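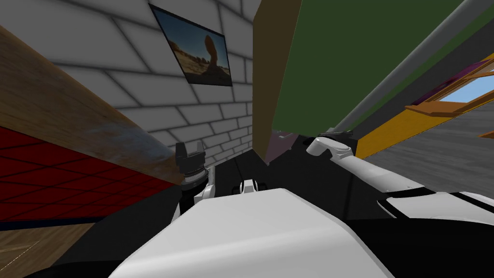 Perguntas frequentes - Introdução do robô Giro nas copas e áreas comuns

A quem se destina esta página?
Aos 233 trabalhadores da Ridham, bem como ao pessoal das empresas prestadoras de serviços que exerce funções nas nossas instalações.

O que é o Giro?
É um robô de dois braços, cada um equipado com uma garra de dois dedos, destinado a tarefas de arrumação e reposição. O programa é conduzido pela Ridham em conjunto com a Matos, responsável pela integração, e com a Sudent, que assegura a formação.

Haverá despedimentos?
Não. Os 54 postos de trabalho dos serviços gerais mantêm-se, com a mesma categoria e a mesma retribuição. Altera-se a distribuição das tarefas: a reposição noturna passa para o robô e as equipas assumem a supervisão, o controlo de qualidade e o atendimento interno.

O meu horário pode mudar?
Pode, mediante acordo escrito. Quem deixar de prestar trabalho noturno conserva o respetivo subsídio até ao final do período de transição, em maio.

A formação é obrigatória?
É obrigatória para os serviços gerais e facultativa para os restantes trabalhadores. Decorre dentro do horário de trabalho. Até ao momento inscreveram-se 119 pessoas.

Como são ensaiadas as tarefas?
Cada tarefa é primeiro executada em simulação, em divisões virtuais com mobiliário, paredes e pavimentos variados. Foram definidos cerca de 80 percursos de ensaio. Só depois se realizam testes presenciais, sempre com um operador habilitado.

O robô recolhe imagens dos trabalhadores?
As câmaras servem exclusivamente para a navegação e a manipulação de objetos. As imagens não são utilizadas para avaliar desempenho nem para controlar assiduidade - esta garantia consta do regulamento interno.

O que devo fazer se o robô parar numa passagem?
Não o empurre nem puxe pelos braços. Prima o botão de paragem e contacte a receção.

Posso recusar trabalhar junto do robô?
Pode pedir a reafetação à sua chefia direta. O pedido é apreciado com parecer da medicina do trabalho e a resposta é dada por escrito.

Onde apresento dúvidas ou sugestões?
Na receção ou na sessão de esclarecimento de sexta-feira, às 14h30, no refeitório.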